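Prukusville Should Keep Its Repair Counter

The town wants to close the repair counter at the Kandasamy building and save nearly 4,000 dollars a year. I think this is a mistake.

I have used the counter for six years. In that time I have had a winter coat relined, two zippers replaced and a lamp rewired. None of it cost more than lunch. The coat would have been thrown out otherwise, and I would have bought a cheaper one that lasted 2 seasons.

People say clothes are so cheap now that mending makes no sense. The price on the tag leaves out a lot. The town pays to haul away what we toss, and those fees went up again in October.
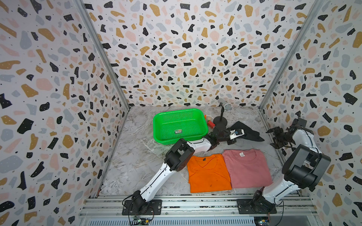
Clothes between patterned walls, over a marble-effect floor.

Julián Segura of the town council has argued that private shops can do the work. There is one left, on Cokow Street, and it has a three-week wait. It does not take lamps or toasters.

I would support a small charge per item. I would also support shorter hours, if it came to that. Closing the counter completely is a different matter, and the council should vote against it.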